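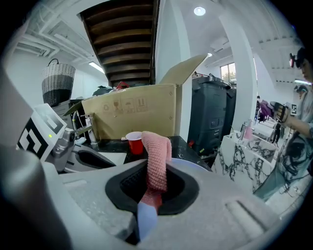
House rules for hand-held grippers in a shared space - what do you actually enforce?

Posted by Waqas Ghumman in Data Collection & Teleop

Hi all, hoping someone has been down this road. We're a small team at Wavdale recording household tasks with hand-held grippers, mostly soft stuff like cloths, and we work in an ordinary open room with a kitchen-type counter, people walking through, the lot. Up to now our rules have been whatever I shouted across the room that morning. In November we go from three operators to eleven and I need something written down before then.

What I've got so far is one side of A4. Tidy the worktop, check the markers, don't swap grippers mid-session. My boss wants it "aligned with a standard" but I can't find one that fits. The robot arm safety ones all seem to assume there's an arm, and we haven't got one, it's just people holding the tool. We did 154 recordings last month and I had to bin 62 of them, nearly all for marker trouble or someone wandering into shot who hadn't signed the form. So what do you write down, and what do you leave to common sense?

Rosalía Barrios

Leave nothing to common sense, is my first thought! I look after the same sort of setup at Histex and our sheet started at one page too. It's now two and I refuse to let it get to three.

On standards, I'd stop hunting for one that covers the lot. Your boss probably wants to see a risk assessment, so do a proper one for the room (trips, pinched fingers, sore wrists, stuff stacked on boxes) and keep it apart from the recording rules. We muddled the two at first and people skimmed both.

Things on our sheet that earn their place:

Markers get wiped and looked at before every session. A curled corner means a new marker, no pressing it down with your thumb and hoping. Same goes for the ones on gloves, which go manky much faster than the ones on panels.

A gripper that isn't in use gets parked in the same spot every time, marker facing the way we agreed. If you leave it lying any old how on the counter, you'll be arguing later over which marker belonged to which tool.

Forty minutes on, then a break. Holding a gripper up is harder on the wrist than it looks, and tired people start snatching at the cloth.

Consent covers anybody who could be seen, and that includes the far end of the room. With a wide lens that's further than you'd think - we walked about with the thing running and put tape on the floor where you stop showing up. Best afternoon I've spent on this job, to be fair.

And log the bad takes with a reason before you delete them. If 62 out of 154 is mostly markers, that's a cheap fix, but you'd want the split.

Unai Segura

just use the Pesonen checklist, everyone does. ours is laminated

Waqas Ghumman

Unai, have you got a link? I can only find a Pesonen that sells label printers.

Rosalía, thank you, pinching the tape idea straight away. Is forty minutes from somewhere or did you pick it?

Rosalía Barrios

Picked it! We tried an hour and folk grumbled, tried half an hour and never got anything done.

Frøydis Vik

Mostly agree with Rosalía, but I'd add one on fabric. Write down what counts as a finished grasp. We had one person letting go the second the cloth touched the counter and another smoothing it out nicely first, and both thought they were following the rules. It took us 600 clips to notice. A couple of sentences with a sample clip sorted it.

I'd also give one person per shift the right to stop a recording, and put their name on the board. Doesn't have to be the most senior person, ours changes after lunch.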